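Home | News | Business | Local | Contact

24th February, Staff Desk

Filed under: Consumer & Retail

Toy library operator Trunine will extend its lending service to Cesley in May, adding 288 items to the shared catalog. The standard loan period is 55 days. Small plastic animals and play trays are lent in mixed sets.

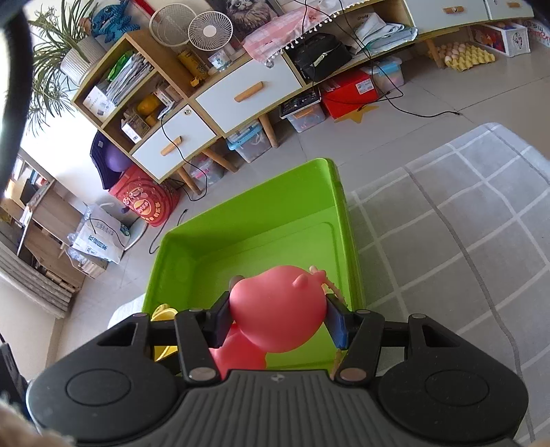 Fees and returns

Membership remains free for the first 2 loans. The Estrella branch recorded 197 returns last month, almost all complete. Incomplete sets are held until parts are matched. 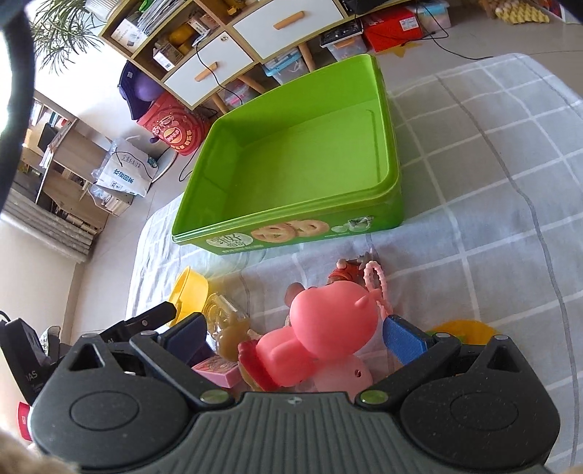

Wikari, commenting online, asked whether sets could be returned at either branch, as the Estrella drop-off closes too early.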